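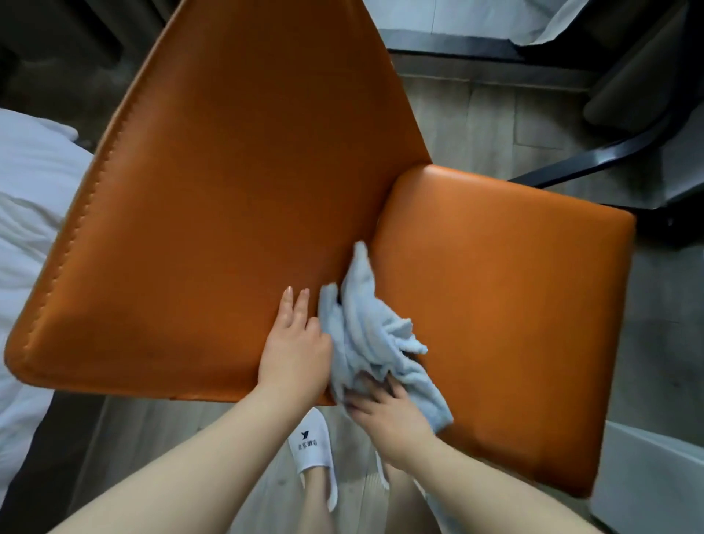
Zirnidell Wrist Guard and Wipe Kit – Service Page

If you run the Zirnidell room-care arm in a hotel, a guest house or a training suite, this page is for you. It covers the new wrist guard, the stop cable that comes with it, and the fault that made us build both. We are really pleased with how this part came out, and we'd like you to know the whole story before you fit one.

What went wrong

In August an arm at our Dillgate test rooms was wiping down a leather chair when it drove its cloth too deep into the crease between the seat and the backrest. The cloth snagged. The arm read the extra pull as a patch of dirt that needed more pressure, so it pushed harder, and it kept pushing until the chair tipped over and the wrist joint locked with the cloth still wound around it. Nobody was hurt. Ekene Yusuf was across the room changing a pillowcase and hit the red button on the cart, but the button only paused the program. It did not let go of the wrist. The motor stayed on and stayed warm, and the chair stayed pinned.

Two separate faults, then. One in how the arm judges a snag, and one in how it stops. The second is the one that bothered us most, and it is the reason for this page.

Who should stop using the wipe program today

Any arm running wrist software 503 or older. You'll find the number on the start screen, bottom line, after the word "wrist." Vacuum, carry and linen programs use a different grip and may stay on. Wipe programs should be switched off in the menu under Tasks until the kit is fitted.

Do chairs, benches and headboards by hand in the meantime. It's how the job was always done, and a good pair of hands is still the standard we measure the arm against! One hand flat on the backrest to steady the chair, the other working the cloth along the seam. Kerubo Makori, our test lead, watched a lot of hand cleaning before writing the new wipe settings, and that steadying hand changed her thinking completely. A person feels the chair start to move and eases off. The old program had no idea the chair was moving at all.

What's in the kit

Wrist guard, molded, snaps over the existing joint. It keeps cloth out of the gap where the snag wound itself up. Fits left and right arms.

Stop cable with a new red button. Cuts power to the wrist motor and opens the grip. Please note that the grip really does open, so whatever the arm is holding will drop.

2 short-loop cloths, made by Ekpo. Long fluffy loops catch more easily on piping and raised stitching. You can keep your old cloths for hand work, they're lovely for that.

Wrist software update on a memory stick, with the new pull limit.

A card for the cart handle showing how to free a stuck cloth.

Fitting the guard

Park the arm on its cart and switch off at the wall. The pause button won't do for this job.

Wait until the wrist is cool to the touch.

Pull the cloth clip straight off. If it's stiff, rock it gently – don't twist.

Press the guard on from the palm side until both tabs click. One click means it's only half on.

Run the stop cable along the outside of the forearm and use every clip. A loose loop of cable near a chair leg is a new snag waiting to happen, and we learned that one the slow way on our second try.

Load the software, restart, and check that the bottom line of the start screen no longer says 503.

Then test the new button with the arm holding a dry cloth over a bed. The cloth should fall and the wrist should turn freely by hand. If it doesn't, leave the arm off and call us.

If a cloth gets stuck anyway

Press the red button first, every time. Stand to the side of the chair, since a chair under load can swing back when the grip opens. Hold the backrest steady, then draw the cloth out along the seam, the same direction the stitching runs. Don't cut it free near the joint. If the leather is marked, take a photo and send it along with the arm's log, which helps us a lot.

What the new pull limit feels like

Gentler! We ran 100 wipe passes on the Dillgate chairs after the change, and the arm backed off from every snag we set up for it. It is slower around seams, and you may find it leaves a little dust deep in the crease of a thick cushion. We're happy with that trade for now. Kerubo wants to get the depth back with a softer fingertip, and the early samples look promising, but they aren't part of this kit.

Known limits

Swivel chairs are still off the list. So is anything light enough to tip with one finger. The guard does not fit the older Skarnadwood wrist, the one with the square clip; owners of that model should leave wiping switched off and write to us about a swap.

Keep people out of the arm's reach while it works, guests included, and don't run it in a room where somebody is sleeping or resting.

Ordering

The kit is free for every arm with wrist software 503 or older. Have your arm's serial number ready, along with the name of the person who will fit it, as we like to talk them through the button test by phone. The phone line is open every day except Sunday. Spare guards and extra Ekpo cloths can be added to the same order.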